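Notebook, Stokstead workshop, kitchen corner
27th May

White containers, sorting and storing. I continue with the box that came from Wovton.
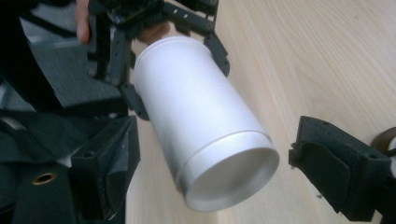
Measures
Height 118 mm, taken with the steel ruler. I took it two times and wrote down the second one. The ridge near the mouth is good for the thumb, also when I wear gloves.

Shelf
The Medora shelf takes 8 in one row, if the mouths face the front. Over 3 rows is too much – the back ones are difficult to reach. I moved the tea cups one shelf down.

Labels
The old Gittins labels leave glue on the white surface. Warm water did not help much, cooking oil was better. Please do not put new labels on the side, only on the closed end.

Still to do
Ask Wovton for 2 more lids. Clean the shelf edge before the next box.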